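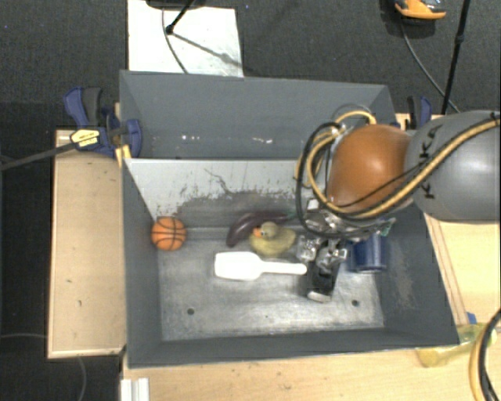 # Dromstead Winter Song Nights: Frequently Asked Questions

Last updated 18 April 2021

Please read through this page before writing to the box office. Most of the questions we get are answered here. If yours isn't, the contact details are at the bottom.

## Tickets and prices

**When do tickets go on sale?**

Tickets for all evenings go on sale at the same time, through the Dromstead website and at the box office window. People on the mailing list get a link the day before. The link can be used once, for up to six tickets.

**How much does a ticket cost?**

A standard seat is $30. Seats in the side balcony are cheaper and have a partly blocked view of the piano. The price you see at checkout includes fees.

**Is there a pass for the whole series?**

Yes. The series pass covers every main-stage concert and holds the same seat for you each night. It does not cover the late sets in the Adeck Room, which are sold separately and are small. We sell 200 passes and do not add more once they are gone.

**Can I get a refund?**

You can return a ticket for full credit up to seven days before the concert. After that we can't refund it, but you can give it to someone else. The name on the ticket doesn't have to match the person using it. If we cancel a concert, your card is refunded automatically and you don't need to do anything.

**Do you offer student tickets?**

Yes, at half price, with a current student card shown at the door. If you forget the card you will be asked to pay the difference.

## The program

**What kind of music is it?**

Mostly vocal. The series was set up for singers who don't fit neatly on a jazz, folk or cabaret bill. A typical evening has four singers, each doing a short set with the house band, and one number with everybody at the end. Some singers bring their own pianist.

**When will the lineup be announced?**

The main-stage singers are announced in two batches on the website. Late set performers are announced the week of the show. Please don't ask the box office staff for names early - they don't have the list either.

**Who is the house band?**

The Kuusisto Quartet: piano, upright bass, drums and reeds. They rehearse with each singer twice before the concert. They also play a half-hour instrumental set in the lobby before the opening concert, and you don't need a ticket for that one.

**How long is a concert?**

Two hours and a quarter, with one intermission. The late sets run 50 minutes without a break.

**Are the songs in English?**

Many are, but not all. Printed translations are on the table by the coat check. We also put them on the website that afternoon, in large type.

## Getting there

**Where is the hall?**

Dromstead Hall is at the river end of Brestum Street, next to the old post office. The main doors face the street. The Adeck Room has its own entrance on the left side of the building, down four steps, or you can reach it by elevator from the main lobby.

**Where can I park?**

The hall has no lot of its own. Street parking is free after 6 p.m. The Brestum Street garage is a five-minute walk and stays open until one in the morning. Please don't park behind the post office. Cars there are towed.

**How many people does the hall hold?**

The main stage seats almost 1,000 with the balcony open. We keep the balcony closed on evenings when we don't need it.

## At the concert

**When do the doors open?**

The lobby opens an hour before, the hall itself half an hour before.

**What if I'm late?**

You will be seated between singers. Ushers will hold you at the back of the hall until then, and you may be given a different seat until intermission.

**Can I take pictures or record?**

Photos without flash are fine during the last number. Audio and video recording is not allowed at any point. Several of the singers perform songs they haven't released yet, and they have asked for this.

**Is there food?**

The lobby bar sells drinks, sandwiches and soup. Drinks in plastic cups can be taken into the hall. Food can't.

**Is the hall accessible?**

There is step-free access to the main floor and the Adeck Room. The balcony is reached by stairs only. Wheelchair spaces are in rows D and M, and a companion seat next to each one is free of charge. Hearing loop seats are marked on the seating plan. You can borrow a receiver from the coat check.

**Can I bring children?**

Children eight and older are welcome at the main-stage concerts. The late sets are for adults 21 and up.

## Singing in the series

**How do I apply?**

Applications open in February and close at the end of that month. Send two recordings of yourself singing live, with no editing, and a short note on what you'd like to perform. One accompanied song and one unaccompanied song is best. We don't need a résumé.

**Do singers get paid?**

Yes. Every main-stage singer gets the same fee, plus travel if they live outside the county. Late set performers get a smaller fee and a share of the door.

**I applied last year and wasn't picked. Can I try again?**

Yes, but please send new recordings.

## Contact

The box office window is open from noon to five, and until the end of intermission on concert nights. Email is answered within two working days, a bit longer in the week tickets go on sale. For lost property, ask at the coat check first. Items are kept there for a month.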